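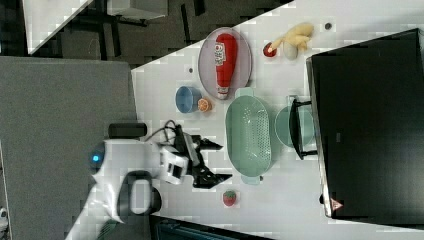
Figure 3. One starting layout from the shared-table set, with the arm at the left and the gripper open.

4.2 Choosing where to reach first

Much of the difficulty in tidying a table comes before anything is picked up. A person who walks up to a messy table seems to know at once which thing to take first, and will usually take something easy on the way to something hard. We wanted our policy, which we call Skallenell, to have a little of that good sense, and so we gave it a separate step in which it scores every item it has found before the arm is allowed to move. The layout in Figure 3 is a fair example of what the scoring step has to deal with. The ketchup bottle lies across the plate, so the plate cannot sensibly be moved until the bottle has gone, and the light green bowl is partly tucked beneath the black rack, where an approach from straight overhead would bring the wrist into the bars. The strawberry, on the other hand, stands by itself on the white surface and asks very little of anybody. A scorer that looks only at how confident the detector is will treat all of these much the same, and in our early trials it did so with great cheerfulness.

The score we settled on has two parts. The first is the predicted chance that a grasp at the best point on the item will hold, which we take directly from the grasp network described in Section 3. The second is a penalty for what we call entanglement, meaning the degree to which moving this item would also move, or be stopped by, something else. To work it out we take the outline of the item, grow it by the width of an open finger, and look at how much of the grown outline falls on other items or on fixed equipment. Fixed equipment is weighted more heavily. A toy that gets nudged can be found again in the next view, while a collision with a rack or a housing ends the trial and, on one sad afternoon in June, ended the whole session.

We should say a word about items that rest on other items, as these gave us more trouble than anything else in the project. A bottle on a plate has an outline that lies wholly within, or nearly within, the outline of the thing below it. Our first version of the penalty was symmetric, so the bottle was punished just as severely as the plate, and the policy would go off and do everything else on the table before coming back to the pair and giving up on both. We now use the depth map to decide which of the two is on top, and only the lower item pays. It is a small change and we are a little embarrassed at how long it took us to find, but it did more for the results than any of the larger changes we tried that spring.

Layouts were built by hand from a mixed box of kitchenware and toys. We asked the people setting the table not to be too neat about it, and to let things touch or overlap when they felt like it. In all we recorded 1,360 attempted grasps over 98 layouts, and 36 of those layouts were kept back for testing and never seen in training. The same gripper and the same arm speed were used from start to finish. The table was left where it stood beside the other equipment, partly for convenience and partly in the hope that the policy would learn to be polite around things it cannot move.

We compared three ways of choosing the next item. The first takes whichever item the detector is most sure of. The second, which follows the ordering rule used in the Danzer planner, takes the item nearest to the gripper. The third is our full score. Each was run on every test layout, starting from the same arrangement as closely as we could restore it by hand from an overhead print. Restoring by hand is not perfect, and soft toys in particular have their own ideas about how they would like to lie, so small differences between runs should be expected and we would ask the reader not to make too much of any single layout.

The full score cleared more of the tables without help than either of the others. Most of the gain came in layouts with at least one stacked pair, and on tables where everything lay well apart the three methods were so close that we would be happy to recommend the nearest-item rule to anyone who wants something simple. The nearest-item rule also had the shortest arm travel, as one would guess. Our own method wanders a good deal more, and will sometimes cross the whole table for an easy item and then come all the way back again. We tried adding a travel cost to curb this, but any weight large enough to shorten the path also brought back some of the early collisions, and in the end we left it out.

Two kinds of failure remain. The more common one involves wide, shallow items with a thin rim, such as bowls and plates, for which the grasp network is too hopeful. It picks a point on the rim, the score comes out high, and the fingers close a little short. The score has no memory, so the policy may then try the same point again, and we had to add a rule that moves on after 3 misses in a row on one item. The other kind comes from surfaces with many small openings, like the base of a colander, where the depth map is patchy and the question of which item is on top is sometimes answered wrongly. We tried filling the gaps with a simple median filter. This helped with the colander and did some harm to small round items nearby, whose edges were smeared into the table.

Everything above was done with one arm at the Odthorpe laboratory. A smaller check on the second Bruter cell, which has a lower table and a different overhead camera, is reported in Section 4.4, together with the settings we had to change in order to move the policy across. The penalty weights carried over as they were. The finger width, naturally, did not, and we would urge anyone who tries this on their own equipment to measure it with the pads fitted.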